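Laundry sorter frame, second attempt

The old hamper gave up in July. One of the side seams went, then the bottom, and I decided to replace it with a tube frame that takes ordinary bags. The kit is sold under the name Brullero and came from a shop in Iststead that mostly handles shelving. White tubes, push-fit corners, a flat white panel for the base. It holds 2 bags side by side. The box says 61 cm wide, and mine measured the same once the corners were fully home.

My first attempt was on the bare floor and I lost a corner piece under the dryer. For the second I put a black sheet down first. White parts show up well on it and the tubes don't skid when you lean on them.

Order of assembly matters more than the leaflet suggests. It has you build the uprights first and add the base last, which leaves you forcing four corners at once. I did the base first, got the panel in and its edge tubes seated, then stood the poles up one at a time. They lean until the top rail ties them together. Leave them leaning. If you try to true each one as you go, the last corner will be out.

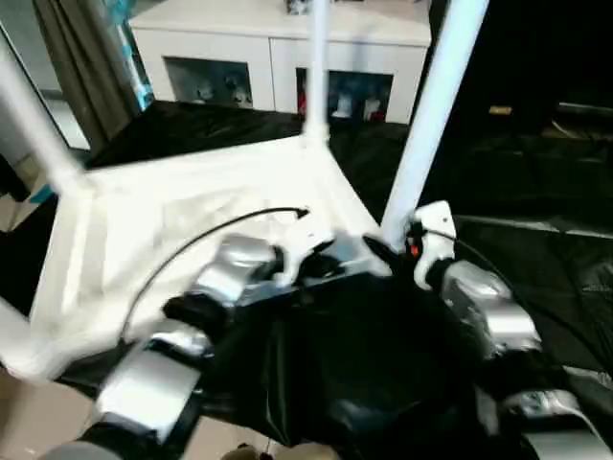
For bags I looked at the cotton liners from Krishnan and decided against them on price. Black refuse bags do the job for now. A bag that is too small pulls the top rails inward, and one that is too big sits in a heap on the base and never opens properly. Open the bag fully before hanging it, fold a cuff over the rail - two hands' width is enough - and let the rest drop. Creases in the plastic fall out once there is some weight in it.

Chantal Hiebert wrote in after the last post to ask whether the panel takes a load. It takes a week of towels. I weighed one at just over 14 kg and the panel bowed slightly, then came back flat when I emptied it. I would not put detergent bottles on it as well.

Still open: the joints work loose if you drag the frame. A turn of tape inside each socket should fix that, and I have a roll of Skavix cloth tape to try on Wednesday. If it holds, I'll do the upper corners the same way and post the measurements.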